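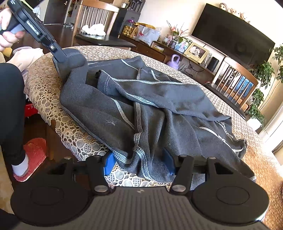 Home > Clothes care > Folding > Jackets and fleeces

How to fold a fleece jacket on a small table

Print this page | E-mail this page

A fleece is bulky and springs open again if you fold it like a shirt. The method below gives a flat parcel that stays shut in a drawer or on a shelf. It suits any full-zip fleece without a stiff lining.

Before you start

Clear the table. A round one is fine, but work across the middle, as the sleeves will hang over the edge. If you have a lace cloth on it, either take it off or put a plain towel on top. Zip pulls and Velcro cuffs catch in the holes, and a pulled thread in lace is hard to put right.

Empty the pockets. Do up the zip to the collar. Pick off any bits of fluff by hand, then go over the dark parts with a clothes brush, always in the same direction. Light stitching on a dark fleece shows up lint along the seams, so brush there as well.

Folding

1. Lay the jacket face down with the collar away from you. Take hold of both shoulders and pull gently until the back is flat.

2. Smooth from the middle outwards with your palms. The side seams should run straight down. If the fleece has contrast stitching, use it as your guide.

3. Fold the right side in by a third, so that the sleeve lies across the back. Turn the sleeve down so it points at the hem.

4. Do the same on the left. The two sleeves should lie side by side. If they overlap you get a lump in the middle.

5. Press down on the top corners and bring the hem up to just below the collar.

6. Fold in half once more and turn the parcel over. A logo on the chest may end up on top, depending on the size of the jacket.

For a hood, fold it down flat on the back before step 3.

Storing

Stand the parcels on edge in a drawer 25 cm deep or more. On an open shelf, stack no more than four. We use the Endstead drawer dividers, but a shoe box does the same job. Don't put anything heavy on top, as it flattens the pile.

Filed under: Laundry & Wardrobe, Winter clothes

Previous | Next | Back to top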